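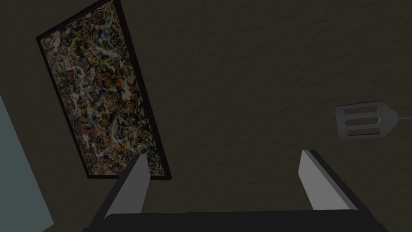
The notice radius should be longer, and the notice should be readable

Posted 26 May 2023

Under the Moen zoning code, an applicant for a variance or a conditional use permit must mail notice to every owner of record within 300 feet of the property line. The distance is measured in a straight line from the nearest edge of the parcel. The mailing goes out before the hearing, a sign goes up on the site, and the agenda is posted on the city website. If those steps are completed and the affidavit of mailing is in the file, notice is legally sufficient and the hearing may proceed.

I have no quarrel with the legal test. My quarrel is with the distance, with the list of people the mailing reaches, and with the text of the letter itself. All of these can be fixed by ordinance, and the council has a code revision open right now.

Start with the distance. A straight-line radius works tolerably well on a grid of small lots. In the older part of the city, 300 feet takes in both sides of the street, the houses behind, and part of the next block. The same radius in Sikwood, where parcels are deep and the road frontage is long, may reach the owner on either side and the owner across the road. When the April hearing on the Drurkier warehouse conversion came up, the radius covered a drainage tract, a church parking lot and a handful of rear yards. The residents who use the only road past the site live farther down it, and the code treated them as strangers to the application.

The conversion itself is a reasonable project. It would put 127 apartments into a building that has stood mostly vacant, next to a bus line, on land already served by water and sewer. I would have voted for it. Several of the people who spoke against it at the microphone spent their allotted time on the fact that they had learned of the hearing secondhand, and the planning commission spent a good part of the evening on whether notice had been proper. It had been. The commission then continued the item for 60 days anyway, which cost the applicant a summer construction start and gave the opponents no information they could not have had from a better letter. 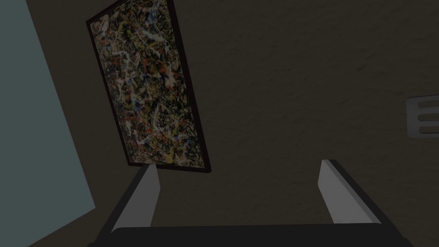 A framed abstract painting on a dark brown wall, with a gripper at the bottom.

A short notice radius is usually defended as a kindness to applicants. Postage is cheap for a large developer and less so for a homeowner who wants to enclose a porch two feet inside the side setback. That argument has some force, and it points to a tiered rule. Minor variances on a lot with one house could stay at the current distance. Conditional uses, rezonings, and any project above a set number of units would go to 1,000 feet, plus every address on a dead-end road whose outlet passes the site. The city already keeps parcel data that can produce such a list without anyone walking the area with a tape.

Next, the list. Owners of record are taken from the assessor's roll. Tenants are not on it. In a block of rented duplexes the letter goes to a holding company, sometimes in another state, and the people who will live next to the construction receive nothing. The fix is to mail to the owner and to the site address wherever the two differ. Some cities address the second copy to "occupant" and send it at the same time. It costs one more stamp per parcel. There is a small amount of waste when the unit is vacant or the mail is thrown away unread, and I consider that waste acceptable.

The assessor's roll is also slow. A sale recorded shortly before the mailing may not appear, so the letter goes to the seller. Mailing to the site address solves most of that problem too, with no change to the roll.
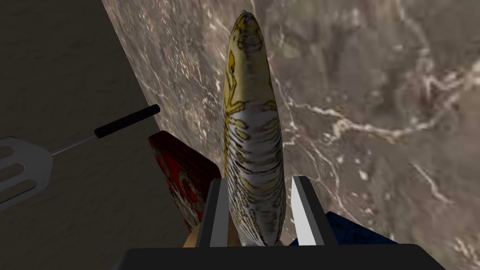
Solveig Torvik wrote to me after an earlier version of this argument ran, and her objection deserves space. A wider radius, she said, produces a bigger crowd, and a bigger crowd at a hearing on housing is nearly always a crowd against it. The people who would move into the new apartments do not have an address inside any radius. In her view the city should be cutting the number of hearings, and arguing over the envelope is a distraction from that.

I agree with part of this. A project that meets the published standards for its zone should be approved at the counter, with no hearing and therefore no hearing notice. The Moen code sends too many ordinary applications to a discretionary vote. Shared driveways, reduced parking near transit, and conversions of existing commercial buildings could all be moved to administrative approval under written criteria. If that were done, the remaining hearings would be on matters where the outcome is open and where comment from nearby residents can change a condition of approval.

Where I disagree is on the effect of short notice. People who find out late do not stay home. They come to the second meeting, they file an appeal, or they ask the council to reopen the item, and by then the plans are drawn and the applicant has less room to move. A driveway can be shifted on a concept sketch at little expense. After engineering it is a change order. I would sooner have the crowd early, when its complaints about truck routes and stormwater can still be acted on.

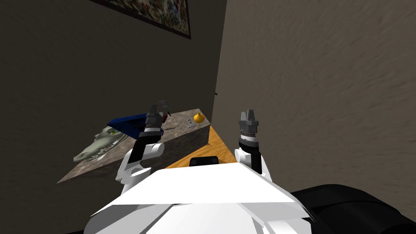
That leaves the letter. The standard form cites the code section, gives the parcel number, recites the request in the language of the application, and directs the reader to the Kandeo permit portal for "additional materials." The hearing date appears in the last paragraph. There is no map. A reader who does not know the parcel number of the lot at the corner, and few people do, has to look it up to learn what the letter is about.

A usable form would put the street address and the hearing date and time on the first line. Under that, one sentence in common words on what would be built or changed, with the height in stories and the number of homes. Then a small map with the site shaded, followed by the name and phone number of the assigned planner, and the deadline for written comments. The legal citation can go at the bottom, where the people who need it will find it.

The portal needs attention as well. Kandeo files each document under the date it was uploaded, under whatever title the uploader gave it. In the Drurkier file, the traffic memo and its later revision carry the same title, and the site plan that was superseded is still listed first. Staff can rename documents without any change to the software. The planning department should adopt a naming rule and apply it to every open case – a few hours of clerical work – before the next packet is published.

The draft revision now before the council changes the sign requirement, which specifies the lettering size and the distance from the curb, and leaves the mailing section alone. I have no objection to larger signs. On a road without sidewalks, a sign is read from a moving car, and the driver gets the word "hearing" and little else.

Written comments on the draft can be sent to the city clerk until the second reading. The mailing requirement is in the section on public hearings, under general procedures, and an amendment to it could be offered from the floor at that reading. I have sent the clerk the tiered distances above, along with a one-page sample of the letter with the map in place.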